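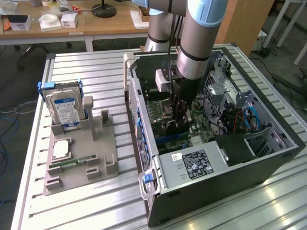

Title slide: tower on its side, parts laid out on the left.

Opening (wait for people to sit down)

Hi everybody, I'm Aidan Mulligan, and I'm going to spend the next while talking about the inside of a desktop computer. I love this stuff. If you've never had the side panel off one, you are in for a good time, and if you've had hundreds of them off, please shout when I skip something!

Quick show of hands: who has put memory into a machine? Who has put in a processor? (Usually far fewer hands. Say that's fine, the processor is the part people are scared of, and we'll get to it.)

Where this comes from: at the Kurup workshop we've been going through old office towers that came to us from Nekitby. So far we've stripped and rebuilt 34 of them. Most were complete. A couple had a mouse nest's worth of dust, and I have a story about that if there's time at the end.

First habit: lay the tower down

Lay it flat, open side up. I know people who work on them standing up and I can't watch. With the case flat the board is like a tabletop, and a dropped screw stays where you can see it. Put it on a solid bench at a height where your back is straight. Unplug it first, then hold the power button for a few seconds. Touch bare metal on the case before you touch anything else.

Second habit: every part gets a home

This is my favorite thing in the whole talk, so slow down here. When a part comes out of the machine, it goes into its own place, and that place has the right shape for it. The drive stands up in a holder. The processor sits in a square pocket. The memory lies in a long slot. You look across and you know what's out and what's still in.
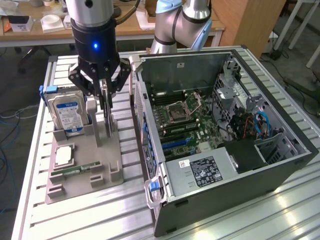
We used to use a towel. Really, a bath towel, folded over twice, with parts in rows. It worked until somebody bumped it. After the towel we had egg cartons (great for screws, hopeless for anything long), and then Gindent cut us our first proper tray and I think I talked about it for a month. If you want to make your own, measure the parts you see most often and leave a gap wide enough for fingertips on both sides. Our first tray had pockets so snug that we had to tip it upside down to get a processor out. Please don't do that.

(Pass the old tray around. Get it back!)

Third habit: big things out first, in last

Cables, then cards, then memory, then the processor. Going back together it's the reverse. A long card lying across the board hides half of what you want to see, so get it out of the way early.

Holding a card: by its edges, or by the bracket and the far edge. Keep fingers off the contacts. There's a little latch at the end of the long slot and people forget it every single time, me included. Press it, then lift straight up. If it won't come, stop and look for the screw on the bracket. There's always a screw.

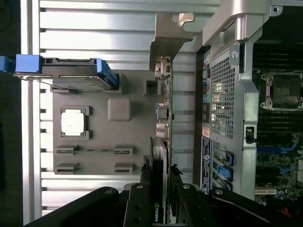
Going in, line up the bracket with the opening at the back before you push down. If the bracket is a hair off, the card feels seated and isn't. I ask people to look at it from the side with a flashlight. We had one machine that beeped at us for a whole afternoon in February over this, and I changed the memory 2 times before I looked at the card.

Now the scary part

OK, the socket! Everybody breathe. Lever down and slightly out, then up. Lift the plate. Look for the marks on the corner of the processor and match them to the socket. Lower it flat, let go, and do not press. The lever does the pressing for you, and it takes more force than feels right the first time.
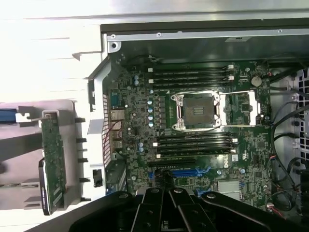

Memory after that. Check the notch in the stick against the key in the slot, open the clips, push evenly at both ends until it clicks. If the machine has a lot of slots, look up which ones to fill first, as it matters and it differs from model to model. Write it on masking tape and stick it inside the side panel. The next person will thank you.

Timing, for anybody who wants to try this: a full strip and rebuild takes a beginner roughly 76 minutes at our bench. My best is 44, with music on.

Hands-on part

Two people to a tower, swap halfway. Fundia is lending us the screwdrivers so they have to go back in the red box. Start with the cables. Take a phone picture before you pull each one.

(If running late, skip the dust story and go straight to questions.)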